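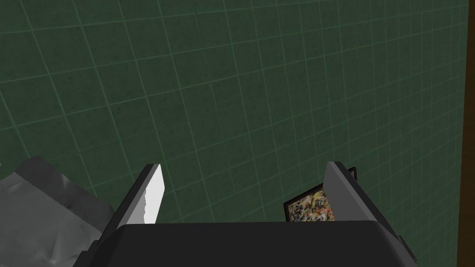

Spent most of Sunday sorting out the wrist camera on the simulated cell. Writing it down in a thread so I can find it again. 1/12

The cell is a single arm with a two-finger gripper in a rendered room. We call it Tellgate. It runs on a machine under my desk at Stevar and does test runs overnight. The real arm is in the next building and gets the same settings once they pass. 2/12

The fault: grasps were landing to one side of the target. Not by much, but always the same side. Out of 100 runs on Friday's build, 20 missed. The build before had missed hardly any. 3/12

First thing I do with a one-sided miss is park the arm with the fingers open and look through the wrist camera. You want the body of the gripper along the bottom, both fingers in view, and something with straight lines behind them. 4/12

The green tiled wall is good for this. The pale lines run straight past both fingers, so if the lens settings are wrong you see it in the grid before you see it anywhere else. A bit of bend is expected with this lens. A kink at a finger edge is not. 5/12

No kinks. So the lens file was fine and I stopped blaming it. That was my first guess and it cost me the morning. 6/12

Next was the mount. The camera sits on the wrist with a fixed offset, written in a text file. Somebody (me, going by the change log) had rounded one of the values when moving the file over to the new layout in November. It only started to matter when the Araújo planner went in, as the old one corrected for it on the way down. 7/12

Put the full value back. Closed the fingers, opened them, closed them again, and checked that the point where they meet matched the point the planner thinks they meet. It did. 8/12

While I was in there I looked at the finger pads. The two inner faces are shaded differently, one bright white and one flat grey, and I wanted to be sure they had the same friction number behind them. They do. The look of a pad and how it grips are set in different places, so always check both. 9/12

Also cleared the run folder. It keeps every failed grasp and had got to 2000 files, which was slowing the start-up. It now keeps the last 10 and drops the rest. If you use the Reltness viewer, point it at the new folder or it will open on nothing. 10/12

My order for next time:
park, open fingers, look at the grid
lens file
mount offset, every decimal place
close and open, check the meeting point
pads
only then touch the planner
11/12

Ran another 100 on the same build with the offset fixed. Misses are back to where they were before. The real arm gets the file tomorrow, with the speed turned down for the first few goes. I've put a note at the top of the offset file asking people not to round anything in it. 12/12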